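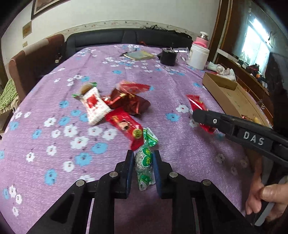

Surely, one reader wrote after my last column, you can't still make a living selling candy by the piece, not when there's a three-pound bag of the stuff at every gas station. I thought that was a fair question, so I took it to Tumelo Ndlovu, who has been selling candy by the piece in Postport for 18 years and pays rent on a corner store to do it.

The store is called Treltodby. I asked about the name first (everybody does, he told me) and he laughed and said it was on the sign when he signed the lease and a new sign cost more than he had. "I figured I'd change it in a year," he said. "Then people started giving directions with it. Turn left at Treltodby. So I was stuck."

We talked on two milk crates in the back room with the door propped open so he could hear the bell. It rang a lot. Every time it did he'd hold up one finger, go out front, and come back in the middle of the same sentence, and I've given up trying to mark those spots in my notes.

So does the math work? Some months, he said. February carries him – Valentine's Day, plus Lunar New Year when it falls right – and December is good, and then summer is a desert, since chocolate and a west-facing window don't get along. "July I sell hard candy and cold drinks," he said. "I put the chocolate in the back and I don't even talk about it."

What surprised me was who buys. I had pictured kids with quarters, and there are some of those, mostly after school lets out. But the bulk of it is adults, and a lot of them are buying for a bowl. A bowl on a reception desk, a bowl at a hair salon, a bowl by the front door for when the cousins come over. Tumelo has strong feelings about bowls! He thinks you can tell how welcome you are in a house by whether the candy is wrapped singly and left out, or kept in a cupboard and offered. I said my grandmother was a cupboard person and he winced.

"My mother was bowl," he said. "Always a bowl. You'd sit down and before anyone asked how you were, there it was on the arm of the chair. You took one. If you didn't take one, she thought you were sick."

I asked if that was where the store came from and he made a face like I was trying to get him to cry on television. No, he said, the store came from getting laid off. He had been doing the books at Caputo, the moving company, and when they closed the local office he had 12 weeks of pay and a cousin in Trolton with a garage full of imported sweets he couldn't move. Tumelo took them to a weekend market on a card table, sorted by color because he didn't know what half of them were.

"People would come up and tell me what I had," he said. "A lady would say, oh, that one's plum, my aunt used to bring those, and she'd buy 10 cents' worth and stand there talking for half an hour. I learned the whole business from customers. I still do."

He keeps 60 jars on the wall now, and he moves them around whenever he gets bored. A few of the regulars hate this. One man comes in only for salted licorice and will stand in the doorway until somebody tells him where it went. I asked what happens to the ones that don't sell, and he said a jar gets 3 chances: eye level, then by the register, then free with a purchase. If people won't take it free, it's gone. Violet drops went that way last year, and then four different people complained that he had stopped carrying violet drops.

"Where were you?" he said, still pretty worked up about it. "Where were you when they were free?"

I wanted to know about prices, and he got careful. Sugar is up, shipping is up, and the cheapest piece on the wall costs more than it did when he opened, though he wouldn't say by how much because he thinks I'd print it (I would). What he won't do is bag things ahead of time. His supplier keeps telling him it would go faster, and he agrees that it would. But people like to choose, he said, and they take longer choosing six pieces of candy than they do picking out a couch.

I can vouch for that. I spent a good while in front of those jars myself and came home with a little white sack of sour cherry, two kinds of ginger, something with sesame in it, and a butter toffee I ate in the car and can't review fairly because I was starving.

Before I left I read him the reader's line about the gas station. He thought about it, and the bell rang, and he went out and sold somebody a scoop of lemon drops and asked after their knee.

"Tell them the gas station is fine," he said when he sat back down. "I buy gum there. But tell them to come in and try the plum one. First piece is on me."

Treltodby is open every day except Monday, from late morning until, in Tumelo's words, people stop coming. He's doing a tasting on 09/05/2026, starting at noon, with a tray of things he hasn't decided whether to stock. Bring cash if you can, the card reader has moods. And if you're the person who wants the violet drops back, he says to come and put your name on the list by the register. There are four names on it so far and he'll order at ten.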